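Beads as Counting Tools: Final Report
Sang-wook Lim
Material Culture Seminar, Virkholm College
21 January 2019

1. Question

My project started with a simple question. Why do people in so many places use strings of beads to keep track of repeated words? I wanted to know how the number of beads on a string is chosen, how the string is held, and whether people who own one still use it for counting.

2. Background

The number of beads depends on the tradition. Buddhist and Hindu strings often have 108 beads, and shorter strings that divide evenly into 108 are common. Muslim strings usually have 99 or 33. The Catholic rosary is arranged in five groups of ten, with single beads between the groups. The English word "bead" comes from an older word for prayer, and the meaning moved from the prayer to the object used to count it.

Most of my reading dealt with religious use. There is much less written about what happens to a string after its owner stops praying with it, so I made that the main part of my interviews.

3. Method

I interviewed 14 people in Hurnness and Ultton during November. Each interview followed the same 17 questions. I took notes by hand and typed them up the same evening. Two people asked to answer in writing, and their answers are shorter than the rest.

I also tried counting with a string myself. I repeated a short phrase 300 times on three different days, once with beads, once on my fingers and once with nothing.

4. Results

Of the people I interviewed, 6 still use their beads to count. The others wear them, keep them in a drawer or hang them in a car. Several had received their string from a parent or grandparent and said they would not give it away, even though they did not know how many beads were on it.

Material came up more than I expected. People who count every day preferred wood because it is light and does not slide too fast under the thumb. One woman in Ultton had changed from glass to wood after her cord broke for the second time.

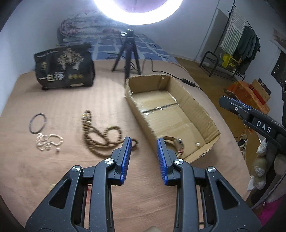

Cords were the most common complaint. Elastic is easy to put on but stretches, and cotton frays where it passes through the largest bead. The Shim bead shop in Hurnness restrings old pieces, and the owner told me that nylon is now the usual choice for repairs.

In my own test I lost count twice on my fingers and four times with nothing. With beads I did not lose count, but I was slower.

5. Limits

The group was small and most of the people were over fifty. I found them through two places of worship and the bead shop, so people with no interest in beads were left out. My counting test had only one subject and should be repeated with more people before anything is based on it.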